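Why I Can't Stop Thinking About Sourdough Rye

14 comments
Share 37

I started baking rye bread in September, on a Monday, with a jar of starter that Menaka Mondal handed me over her fence. She told me to feed it when I remembered and to stop worrying when I didn't. I have now baked rye more times than I'd like to admit, I own two kinds of scraper, and I have opinions about caraway. So this is going to be long. Get a drink.

What got me was the smell. Wheat starter smells like yogurt and a little like beer, and it's nice enough, but a rye starter at its peak smells like apples and wet hay and something close to pepper. I opened the jar at six in the morning in my socks and just stood there. My husband came down and asked if I was okay.

I had tried rye once before, years ago, from a recipe on the back of a bag of Pelby flour, and made a brick. I assumed rye was hard. I kneaded that poor thing for 20 minutes waiting for it to go smooth and stretchy like a pizza dough, and it never did, so I added flour, and then more flour. If you have done this too, I'm so sorry, and please try again!

Rye doesn't want to be kneaded. The dough behaves like wet clay. You stir it in a bowl with a big spoon until there's no dry flour, and then you leave it alone. My first good loaf took me less work than a batch of pancakes. I kept looking around the kitchen for the step I had missed.

The loaf I make every week

I've settled on a loaf that is nearly all rye with a bit of bread flour in it. Purists can skip the bread flour. Menaka does, and hers is better than mine, but mine slices thinner and I like it with cheese.

The night before, I mix a spoonful of starter with rye flour and warm water until it looks like brownie batter, and I smooth the top with a wet spatula and dust it with dry flour. This is the part I love best. By morning the dusting has cracked apart into little islands, like a dried-up pond, and when the cracks are wide and the whole thing is domed, it's ready. No timer, no thermometer. In winter that takes my kitchen all night and part of breakfast. In summer I've come down at dawn and found it had already sunk in the middle (I used it anyway, and it was sour and lovely).

Then everything else goes in: more rye, the bread flour, salt, water, a big spoonful of molasses, and whatever seeds are in the cupboard. I scrape it into a buttered tin, wet my hand, pat it flat, and wait for it to come up near the rim. Pinholes on the surface mean it's time. Hot oven, then a cooler oven, and a full hour before I even think about checking it.

Water is the thing I got wrong longest. I kept cutting it back because the dough looked like a mistake. Youssra Nasr, who taught the Saturday class I took at the Estell community kitchen, leaned over my bowl and poured in another half cup without asking me. I was horrified. That loaf stayed soft for nine days.

The waiting

You cannot cut a rye loaf warm. I know people say this about all bread, and with wheat I ignore them and burn my fingers and I'm happy. With rye it matters so much more. Cut it on the day and you get a gummy smear on the knife and a middle like putty. Wrap it in a towel, leave it until the next day - two days if you can stand it - and it turns into a different food. The crumb sets and the sourness rounds out. The crust goes from armor to something you can chew.

I have strong feelings about what goes on top. Salted butter, thick. Smoked fish. A boiled egg with too much mustard. My neighbor Driss Alaoui eats his with fig jam and raw onion, and I made a face when he told me, and then I tried it. I've had it for lunch three times since.

Flour matters more than I thought

For the first couple of months I bought whatever the supermarket had, which was one sad bag labeled "rye" with no other information. It worked! I want to say that loudly, because I almost talked myself out of starting over it. But then a friend brought me a sack of whole rye from the Amrani mill, and the dough was darker and thirstier, and it rose so fast that it went over the side of the tin and onto the oven floor. I spent that evening scraping, and I was still grinning about it.

Coarse rye gives you a chewy, dense slice with real bite. Fine rye comes out closer to cake. Lately I do half and half. I also soak a handful of cracked rye in boiling water the night before and stir that through, and if you only change one thing in your own recipe, try that one. You get little soft nubs all through the slice, a bit like barley in soup.

I keep my flour in the freezer now, in old ice cream tubs, and my son has opened all of them at least once with great hope.
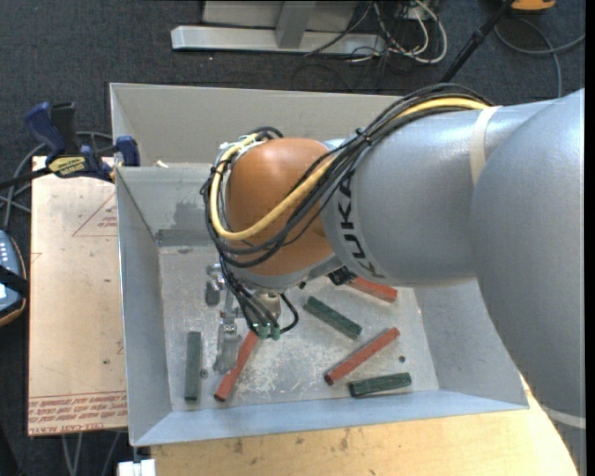 Some questions I got after the last post

Can you make it without a tin? You can, but it spreads. Othmane Kamel wrote to say he proofs his in a basket lined with a floured cloth and gets a low, wide loaf with a beautiful cracked top. I've tried it twice. Mine looked like a cowpat and tasted great.

Do you need the molasses? No. Honey is fine and so is nothing. I like the color it gives.

My starter has gray liquid on top, is it dead? Pour it off or stir it in, then feed it. I left mine in the back of the fridge for five weeks over the holidays and it came back after two feedings. Pink or fuzzy is another matter, so throw that one out and go knock on somebody's door.

Can I use my wheat starter? Yes! Feed it rye a few times first. It'll get thick and lively and you may never want to switch it back.

Next up for me is a Vollholm-style loaf, the square black kind that bakes overnight in a very low oven with a lid on. Mounir Abdel Rahman has lent me his lidded tin and a page of handwritten notes, half of which I can't read. One line either says "don't open" or "do it open." I'm going with don't.

If you've baked one of those, please tell me how full to fill the tin. I've got seeds soaking already.

14 comments
Share 37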